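Truscombe Shared Workshop
Short Course in Home-Built Automation
Handout 4: Building and using a hand-held parallel gripper
Course tutor: Azadeh Rostami
Bench supervisor: Gualtiero Sorrentino

4.1 Purpose of this handout

Handout 3 dealt with the drive side of the arm. The present handout covers the hand-held gripper which each pair will assemble at the bench and then take home for practice with soft goods. Participants should read sections 4.2 to 4.4 before the session on Sat 10 October and bring their linkage parts with them, cleaned and deburred.

The hand-held tool shares its finger geometry with the gripper that will later be fitted to the arm. Whatever is learned about grip, approach and release with the tool in the hand may therefore be carried over to the arm with little change. Participants who missed Handout 3 may still complete this unit, as no motor or controller is needed.

4.2 The linkage

Each finger is carried by a pair of bars of equal length. Provided that the pivots are set out accurately, the bars remain parallel to one another throughout the stroke and the finger pad keeps its angle. If the centres of one bar differ from those of its partner, the pad will turn as the jaw closes. A small error may be tolerated for work with cloth. It should be put right before any attempt is made to lift rigid objects.

Bars should be drilled in pairs, clamped together, in a single setting. Drill the first hole, insert a pin, and only then drill the second. Yolanda Cabrera has prepared a drilling jig, marked Cumik, which is kept in drawer 63 and must be signed out at the front desk.

Pivots should turn freely without side play. Tighten each one until the bar begins to drag, then slacken it by the least amount that restores free movement. Thread lock is applied last, when both jaws have been checked together.

4.3 Finger pads

The pads are the only part of the tool which should touch the work. They should be:

firm enough to hold their shape when the jaw is closed on a single layer of cloth;
soft enough at the face to grip without marking;
fixed so that they can be replaced without dismantling the linkage.

A pad which has become shiny or has gathered lint will slip. Wipe it with a damp cloth and allow it to dry. The use of solvents on pads is not permitted in the workshop.

4.4 Working with soft goods

Cloth is a demanding material for a two-fingered gripper. It has no fixed shape, it gives way under the fingers, and a fold may open while it is being carried. Participants should begin with a thick fabric such as fleece, folded several times, and move on to thinner items once the approach is reliable.

The approach should be made with the jaws already open and the fingers level with the edge to be taken. Closing on the middle of a flat piece will usually raise a ridge of cloth which slides out again. A folded end or a corner offers the fingers something to close upon. Where two tools are used on one piece, agree beforehand which is to hold and which is to move. 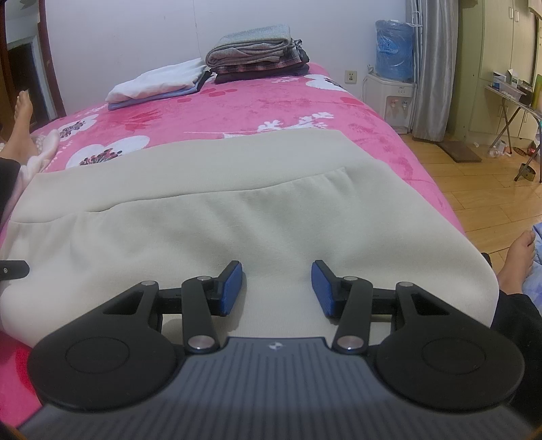
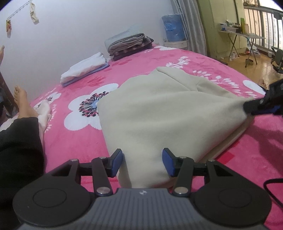
Fleece on a bed, worked with blue-padded grippers.

4.5 Practice exercises

Exercise A. Lay a folded blanket or heavy garment on a bed or padded table. Take one corner, raise it clear of the surface, and lower it to the same place. Repeat until the corner can be released without being dragged.

Exercise B. With a partner, take two corners of the same item and make one fold. The partners should stand or sit so that their hands do not cross. Exchange places and repeat.

Exercise C. Repeat Exercise A with a thin cotton item. Note in the logbook any change in the opening of the jaws or the angle of approach.

Entries in the logbook should state the item used, the part of it that was gripped and the manner in which a failed grip was lost. The words "slipped", "missed" and "opened" are sufficient for the last of these. Drawings are welcome but are not assessed.

4.6 Care and storage

Tools should be stored with the jaws closed and nothing resting on the linkage. Check the pivots for looseness before each period of use. Long hair, cords and loose sleeves must be kept away from the bars while the jaws are moving. Spare pins are Holzer part 1644 and may be had from Nazareno Bianchini at the Holside bench on production of the old pin.

4.7 Submission

The completed logbook is to be handed in, together with the tool, at the first meeting in January. Pairs hand in one logbook between them, signed by both members. Tools will be returned once the pads and pivots have been inspected.

Questions on the linkage should be put to Gualtiero Sorrentino during bench hours. Questions on assessment should be addressed to Morena Palumbo in the course office.

Reading for the next session: Handout 5, Mounting the gripper on the arm, sections 5.1 and 5.2 only.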